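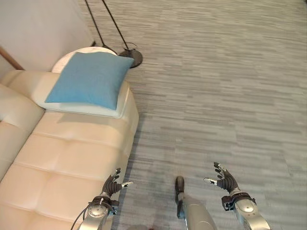

Chapter 7
From Camera Image to Grasp: Soft Objects in the Home

In Chapter 6 the robot picked up rigid parts from a flat table. The geometry of each part was known in advance, the background was plain, and a grasp that worked on one part worked on every copy of it. This chapter takes the same software stack into a living room and asks it to pick up a pillow.

A pillow has no fixed shape. Its corners move when it is pressed, its surface sinks under the fingers, and its outline changes with whatever lies under it. A pillow resting on a cushion is harder still, for the two touch along most of their lower surface and depth alone may not show where one ends and the other begins. A pale blue pillow on a white cushion can be separated by color. Put a white pillow in the same place and the color cue is gone.

The running example is Jetus, a humanoid with two jointed hands and a camera in the head that looks down past them. All of the code runs in the Brutholm simulator, and the recorded runs on the real robot can be replayed from the course archive. You do not need a robot to do the exercises.

7.1 What the chapter covers

Section 7.2 deals with segmentation. We begin with a color threshold, see where it fails, and replace it with a small learned model trained on 3000 labeled images. Floors get a section of their own. A carpet with light and dark streaks produces a large number of false edges, and a sofa with stitched seams does the same on a smaller scale.

Section 7.3 turns a mask into grasp candidates. For each visible pillow corner and edge, the planner samples hand poses and scores them by clearance, reach, and expected contact area. The default setting generates up to 500 candidates per image. Readers with slower machines can lower this number in the settings file, at some cost in the quality of the best grasp.

Section 7.4 is about the arms. Both hands are in the camera's view for most of the task, and they hide part of what the robot is trying to see. We use the joint angles and the hand model to predict which pixels belong to the robot, and remove those pixels before segmentation. The method depends on a good hand-eye calibration, so review Section 4.5 if yours was skipped or done in a hurry.

Section 7.5 covers collision checking near furniture. An armrest is easy to model as a box. Thin things such as lamp poles and cords are not, and they often drop out of the depth image altogether. The Osagie mapping library keeps a separate layer for thin obstacles, and we show how to fill it from the color image.

Section 7.6 closes the loop. The controller runs at 50 Hz and corrects the hand position as the fabric gives way. It also decides when a grasp should be abandoned and a new candidate chosen.

7.2 to 7.6: what you should already know

You should be able to write a coordinate transform between the camera and the wrist, read a depth image into an array, and call the arm planner from Chapter 5. Some knowledge of convolutional networks helps in Section 7.2 but is not required.

Setting up

Download the chapter package, vundar-ch7, and unpack it beside your earlier work. Vundar is the task runner used in the rest of the book. It starts the simulator, loads a room, and writes a log for each trial. The package was last tested on 13/03/2024. If the test script reports a version mismatch, update the simulator first and the task runner second.

The package contains 1081 recorded trials. Each trial has the camera images, the joint angles, the chosen grasp, and a label entered by the operator. The labels were checked by Uchenna Haruna, who also wrote the replay tool described in Appendix C. A trial is marked as a success only if the pillow was lifted clear of everything under it and held until the end of the recording.

Before you start

Replay any three trials with the segmentation display turned off. For each one, write down where you would place the fingers and which way the wrist should face. Then turn the display on and compare your choice with the candidate the planner ranked first. Keep your notes, as Exercise 7.4 uses them.

Terms introduced in this chapter

Mask: the set of pixels assigned to one object.
Self-filter: the step that removes the robot's own body from the image.
Grasp candidate: a hand pose with a score, not yet checked for collisions.
Slip: movement of the object relative to the fingers after contact.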